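2023年2月11日 试用记录，Huvamance 夹爪套件（借用期第二周）

先把前几天欠的补上。套件是 Sonier 那边寄过来的，借给我们试用到 March，哦不对，三月，写英文邮件写多了脑子没切回来。箱子里东西挺全：两指夹爪本体、腕部小相机、转接法兰、一根长得离谱的线、一包备用指尖垫，还有一本说明书，中文那版有一半页码跟目录对不上。Chidubem Bashir 把机械部分装好了，我负责软件和写这份东西。要不要买，月底前给意见，所以我尽量把好的坏的都记下来，语气随便一点，大家将就看。

【装机】

法兰孔位跟我们 Kennedy 那台臂是对得上的，这点要表扬！之前试 Brodero 那套的时候光转接板就重新加工了一次，来来回回耽误好多天。Huvamance 这套从拆箱到第一次开合，一个上午都没用完，中间还包括我找六角扳手的时间（最后在示波器推车底下找到的，谁放的自己心里有数）。

线缆我不太满意。出线口朝外侧，腕关节转到接近极限的时候线会绷，我用魔术贴临时绑了两道，勉强能用。如果真买，要问 Sonier 有没有侧出线的版本，或者我们自己打一个走线架。Chidubem 说他画过类似的，翻翻旧文件就有。

驱动装起来倒是顺，不过它默认会占掉我们原来给力传感器留的那个端口，启动的时候不报错，就是传感器读数一直是零。我为这个坐在那儿怀疑人生好久，还把传感器的插头拔了又插。解决办法：在配置里手动指定端口，不要用自动。已经写进共享盘的安装说明了，后来的人别再踩。

【标定】

手眼标定用它自带的向导，跑了 2 遍。第一遍我棋盘格没贴平，残差难看得很，不算数。第二遍正常，数值存在日志里，我就不抄了。向导的界面做得真不错，每一步都有预览，姿态不够分散的时候它会提醒你再补几个，比我们自己那个脚本友好太多（那个脚本是我写的，我有资格骂）。

一个小毛病：标定完之后改了曝光，它会弹一个提示说标定可能失效，其实只动曝光应该没影响吧？我先点了忽略，后面抓取位置看着也没偏。还是写信问一下比较踏实。

【抓取测试，蔬菜】

厂家给的演示都是方块、瓶子、纸盒，全是硬的、规整的，看着当然漂亮。我们真正要做的是食材分拣，所以我坚持要上真菜，混着堆。胡萝卜、土豆、青辣椒、叶子菜都往青绿色带孔的塑料托盘里放，故意不摆整齐，互相挤着压着，这才像后面客户那边的样子。

胡萝卜我以为会是最简单的，长条形，颜色又跳，识别肯定没问题。识别确实没问题，麻烦在表面。皱了的胡萝卜跟新鲜的完全是两种东西，皮上一道一道的褶，捏上去发软，夹持力用默认档我有点心疼它，调低一档又担心滑。后来我干脆把力的上限单独给胡萝卜写了一个参数，先用低的，提起来之前停一下看指间距有没有变，变了再补一点力。土办法，但是逻辑清楚，出了问题也好查。

还有就是抓哪里。夹中段最稳，可是它旁边常常有别的菜挡着，手指下不去；夹粗的那头空间够，提起来又容易打转。向导里的抓取点推荐偏爱粗头，我猜是训练的时候只看了宽度。现在我给候选点加了一个离重心远就扣分的权重，先随便给了个数，下周再细调。
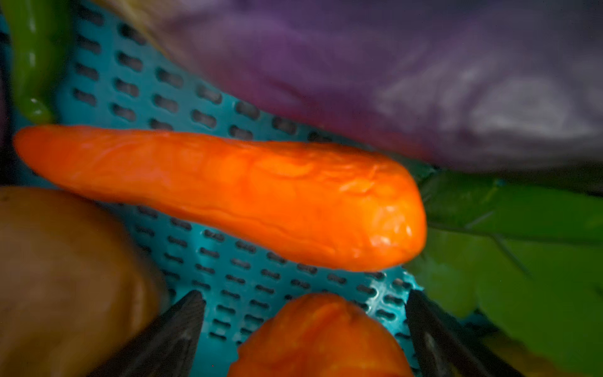
【今天的数字】

总共试了 116 次抓取，分批做的，中途换过指尖垫。其中 40 次是专门抓胡萝卜，别的混着来。成功率我先不写，有几次算不算成功我和 Chidubem 意见不一样：他觉得提起来就算，我觉得放到目标盒里才算。这个定义不统一，写出来的百分比没有意义，回头按录像一条条过，两种口径都报。

凭印象说，土豆最让人放心，胡萝卜其次，叶子菜最头疼。叶子菜它老是夹住一层叶子就往上提，剩下的整棵留在原地，我喊停都来不及。辣椒还行，就是表面反光，识别出来的轮廓有时候会缺一块，换个光源角度会好一些，我把顶灯关掉一排试过，有改善。

指尖垫磨得比我想的快。原装那对做到后半段，摸着已经有点发滑了，不知道是磨的还是沾了菜汁。擦干净再试，好了一些，没有完全回来。备用垫一包 2 对，照这个消耗，要把耗材价格算进总成本，报价单里目前没有这一项，得催 Sonier 补。

【腕部相机】

离得近是优点也是缺点。好处是手指尖和目标之间那点空隙看得很清楚，对位的时候特别舒服；坏处是旁边堆得高的东西一靠近镜头就糊成一大团颜色，分割模型对着这种糊团会乱给标签。有一次它很自信地把一团模糊的东西标成背景，规划器就真的从那儿穿过去了，幸好速度限得低，菜也软，碰了一下没什么事。

我的想法是加一条规则：太近、太糊的区域一律当障碍物，别管它是什么菜。Chidubem 觉得这样会太保守，托盘满的时候可能一条路都规划不出来。他说得也有道理。先做个开关，两种都跑跑看。

对比一下 Brodero：那套没有腕部相机，只能靠顶上那台，遮挡一多就抓瞎。单凭这一点我个人是偏 Huvamance 的，哪怕它的线那么讨厌。

【服务和支持】

Sonier 的技术支持回信很快，这个真的意外！我晚上发的关于端口占用的问题，第二天早上就有答复，还附了配置文件的样例。不过问到食品接触材料的证明，对方就开始绕，说在整理。我们要进厨房场景的话这个绕不过去，已经又追了一封，抄送给采购了。

培训他们报的是单独收费，我觉得没必要，文档加上我们自己折腾的这些笔记够用了。延保可以考虑，主要是怕夹爪的丝杆，现在空载开合有一点点细微的响声，录了音，先存着当基线，过一阵再录一段对比。

【待办】

- 录像过一遍，两种成功口径分别统计（我）
- 走线架，先打一个塑料的凑合（Chidubem）
- 曝光改动到底影不影响标定，写信问
- 催耗材报价和材料证明
- 叶子菜换思路，试试从根部那头下手，或者手指先往下铲一点再合
- 托盘用完记得洗，垫子拆下来单独擦，别直接泡水

胡萝卜专用的参数文件我放在测试分支里了，名字起得很随意，谁要用先跟我说一声，我可能还会改。

评论 2　分享 0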